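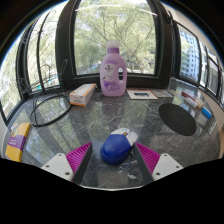
The Hendville town library will keep its doors open until 9 p.m. on four evenings a week starting in March, after a trial of longer hours drew more people than the town had planned for.

The town council approved the change this week in a 5-2 vote. The library currently closes at 6 p.m. except during the trial, which ran through the fall and covered two evenings a week.

Library director Monique Lefèvre told the council that 761 people signed in after 6 p.m. during the trial. The library had set a target of 276.

"We thought it would be students, and we did get students," Lefèvre said. "But a lot of the people coming in after supper were adults who work days and needed a computer or a quiet table. Some of them had never had a card."

New cards were issued to 100 people during the evening hours, according to the report given to the council. Lefèvre said most of those were to residents on the east side of town, near the Fallby Road apartments, where the bus makes its last run at 9:20 p.m.

The closing time was picked with that bus in mind. An earlier version of the plan had the library closing at 9:30, which would have left riders without a way home.

The longer hours will require one full-time position and two part-time ones. The full-time job will be posted this month. Money for the first year comes from the town's general fund and from what was left over after the roof repair came in under budget. The council will have to find the money again for the second year.

That was the main objection from the two members who voted no. One of them asked whether the library could open later in the morning and use the same staff in the evening. Lefèvre said the library had looked at that and found that mornings are when parents with small children come in, along with the tax help sessions that run from January to April.

"I don't want to take hours from one group to give them to another," she said.

The other no vote came from a member who said the town should wait for the results of the street lighting study before adding evening programs downtown. The walk from the library to the parking lot on Jibrin Street has two lights out, and the town has had complaints about it since last winter. Public works said replacement parts have been ordered and should be in before the new hours begin.

Not all of the building will be open late. The children's room and the local history room will close at 6 p.m. as they do now. The main floor, the reading room and the computer area will stay open. The computer area has 24 seats, and during the trial there was a wait for one on several nights. Evening sessions will be limited to an hour when others are waiting. People who bring their own laptops can use the tables along the north wall, which have outlets.

The library will also change how rooms are booked. The two study rooms can be reserved up to a week ahead, in person or by phone. Online booking will be added when the library moves to its new catalog system, Prelero, later in the year. Until then, the old catalog stays in use, and holds and renewals work the same way they do now.

A few residents spoke during the public comment period. A nursing student said she had been driving to the college library, 40 minutes each way, to study after work. A man who lives next to the library asked that the book drop on his side of the building be moved or padded, as the metal door bangs when people use it at night. Lefèvre said she would have someone look at it.

Another resident asked about Saturday and Sunday hours, which are not part of the plan. The library is open from 10 a.m. to 4 p.m. on Saturdays and closed on Sundays, and Lefèvre said there was no proposal to change either one.

The council asked for a report on evening use after six months. It will include the number of visitors by hour, computer use and the cost of heating and lighting the building for the added time. The building's lease on the rear parking spaces also comes up for renewal this summer and will be handled separately.

Residents with questions about the new schedule can ask at the front desk or call the library during open hours.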